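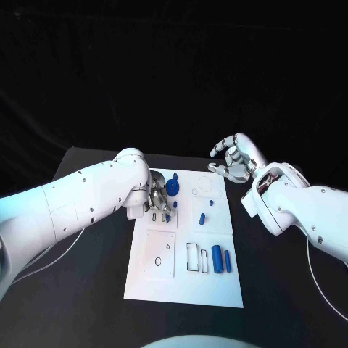 Does Pliro's correction method make a two-armed robot better at board assembly? On the 10 part layouts we gave it, slightly, and at a cost the Sanska report skips over.

The idea is simple enough. You train a policy on 3,032 demonstrations, let it fail, then feed back short human corrections. Sanska says the fixes carry over to parts the robot has never handled. We ran 668 trials at Tekthorpe and I don't buy it. Plain training on the same data got 658 of its own 668 trials to a first grasp, so there was little room left to improve there.

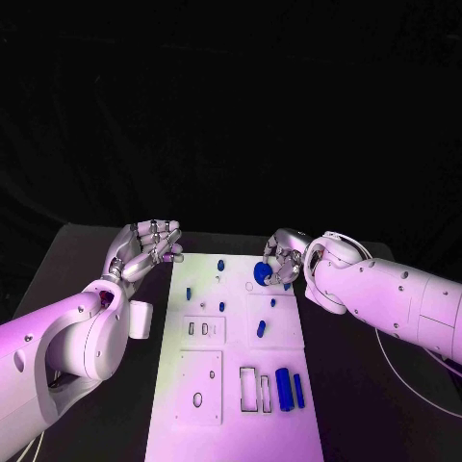
My main complaint is the scoring. A grasp counts as full credit for the reach stage, and the headline number leans on that stage. Holding a round blue disc against the board, as the right hand does, would earn it. Getting a part seated is a separate job, and those results sit in an appendix with no breakdown by shape.

The older Doležal baseline is also missing, an odd choice for a June release. Setup was painless and the logs are easy to read. I'd use it for collecting corrections and wait on the rest.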